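About us

G'day and welcome! We're Tota, a small outfit in Gollelby that teaches robots household jobs, one patient demonstration at a time. I started it in the back of a bike shop with one headset and two second-hand hand controllers, and I still do a fair share of the driving myself.

Most of our work is teleoperation. One of us puts on the headset, picks up the controllers, and the robot's arms go where our arms go. We do a job start to finish, save it, reset the room and do it over with everything shifted a bit. A lot of it happens in simulated homes, so I can practise in a flat that doesn't exist and still be back in my own kitchen by lunch.

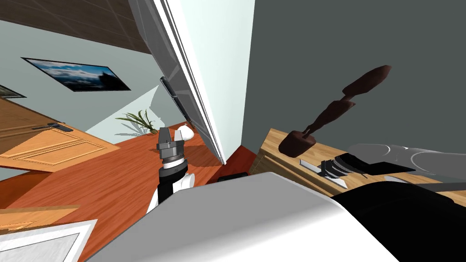 Yazdani wrote to us after an open day to ask whether it wouldn't be quicker to just program the moves and skip the people altogether. Fair question! For one fixed job, sure. But homes are all different, and a person driving makes hundreds of tiny choices they'd never think to write down - slow down here, come in from the side there. Those choices are what we're paid for.

How we work

Every new task gets 41 clean demonstrations before we hand anything over. A clean one has no long pauses and no wild swings, and if I fumble and recover nicely, we keep that too, in its own pile. Our drivers swap every 46 minutes (your shoulders will thank you).
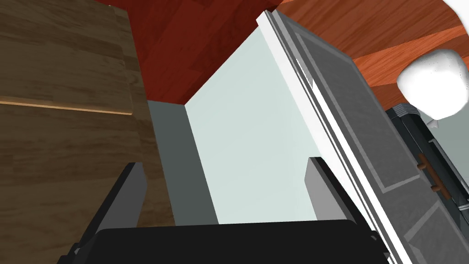 I learned to drive on Vonard, our first set of controllers, and I was dreadful. My favourite colour of everything was "whatever I just bumped into". What fixed it was learning to go by the wrist view, where you get two fingers at the bottom and not much else. With a grey panel door standing open on one side and a wooden panel on the other, you soon learn to keep your elbows in and your turns small. New drivers spend their first 13 sessions on that kind of thing.

We also teach by hand on our real arm, pushing it through the motion ourselves. It's slower and kind of lovely.
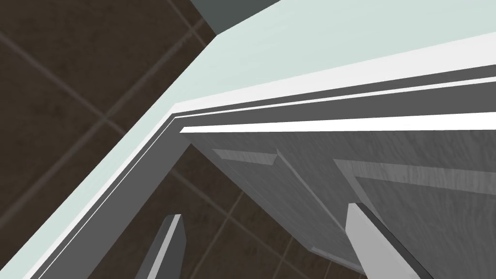 Come and have a go

We open the workshop on Sunday afternoons from 2. Bring the kids, bring your nan, and wear comfy shoes.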